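**FOR IMMEDIATE RELEASE**

September 3, 2022

# Wunside opens short-stay rooms at Barnis, bookings from today

Wunside, the guest room people, is opening its second house. Barnis, on Langat Street, two blocks up from the bus station. 14 rooms over three floors. Doors open to guests next week, bookings open now.

Same idea as the first house. Clean room, good bed, own key, no front desk line. Stay two nights or stay two months. Rates start at $50 a night, and monthly guests pay less (full rate sheet on request).

The building was a shoe warehouse and then sat shut for years. Work began in January. New roof, new windows on the street side, all new pipes. Total floor space is 3612 square feet, and most of that went to the rooms. The kitchen on the ground floor is shared and open all night. Coffee is free, milk is not always. 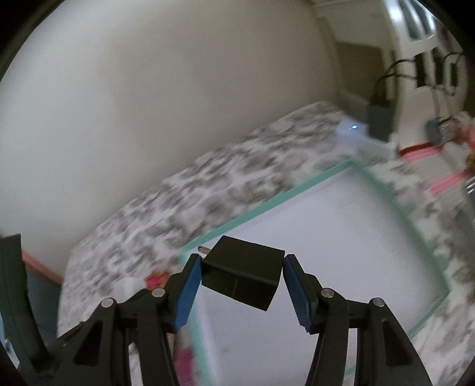

Power was the top gripe at our first house, so we fixed it here. Every room at Barnis has outlets on both sides of the bed and two more at the desk. Forgot your charger? Ask for one from the kitchen drawer. Small black power adapters like this one are free to borrow for your whole stay, just drop it back before you leave. Cables too, most kinds. Wifi is included and there is no log in page.

Laundry is in the basement, coin free, two washers and two dryers. Parking is street only, sorry. Bikes can come inside.
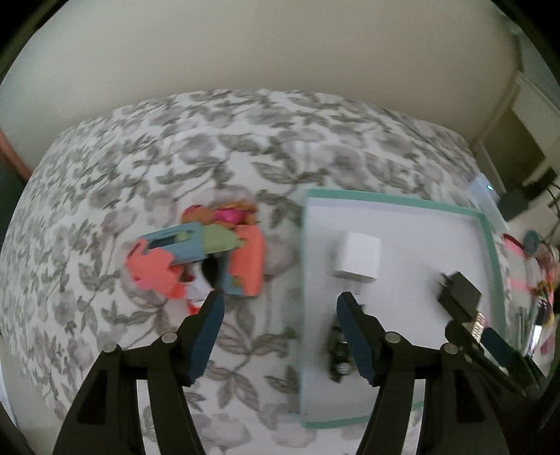

Linens for the house come from Heren, a small fabric shop across town that has worked with us from the start. They cut and hem every thing to size and they take repairs back the same week. Leaves and flowers on white, grey-green and soft mauve, is the kind of print we like against a plain wall, and guests have asked where to buy it. Heren sells by the yard, walk in only.

Opening offer: the first 100 bookings get one night free on any stay of five nights or more. Book by phone or through the Wunside site. One offer per guest, cant be used with the monthly rate.

Open house for neighbors and press next Saturday, 2 to 5 in the afternoon. Rooms on all floors will be unlocked. Light food. No need to RSVP, but groups please call ahead so we can plan the tours.

**About Wunside**

Wunside runs small guest houses for people who are in town for work, family or school. Barnis is its second location.

**Press contact:** Wunside press desk. Room photos and floor plans sent on request.

###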